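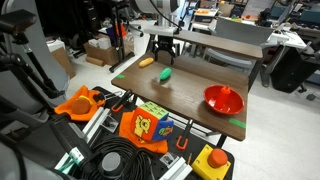
Toy vegetables, a red bowl and a printed fabric cube, with the raised shelf behind.

Play food has been sold for as long as play kitchens have, and its makers still disagree about scale. A toy cucumber made at full size is too thick for most two-year-olds to close a hand around. Reduced by a third, it fits the palm but looks wrong beside a real bowl. Most ranges settle somewhere between the two, and a mixed box will contain several scales at once.

Jolien Verstraete, who edits the toy pages of the Firkard catalogue, sorts play food by outline before colour. An ear of corn is long and tends to settle on its side. A cucumber is a plain oval with few features to grip. Round fruit rolls, and a crumpled cloth underneath is the simplest way to keep it in place. Strips of tape on a tabletop will mark out a play area but will not stop anything round.

Bowls matter more than their price suggests. A wide, flared rim gives a child a larger target and a lip to lift by. Tall items raise the centre of gravity - a bottle shape stood upright in a bowl is the usual test, and a narrow base fails it early.

Soft cubes are a separate category. The printed panels give each face its own identity, which helps with turning and matching games, but the seams are the weak point. Philomena Annan repairs them at her workshop in Gandside and logged 19 split cubes last February. In all but 2, the stitching had gone at a corner. She closes them with a ladder stitch in doubled polyester thread, eight stitches to the inch, and leaves the filling alone unless it has clumped.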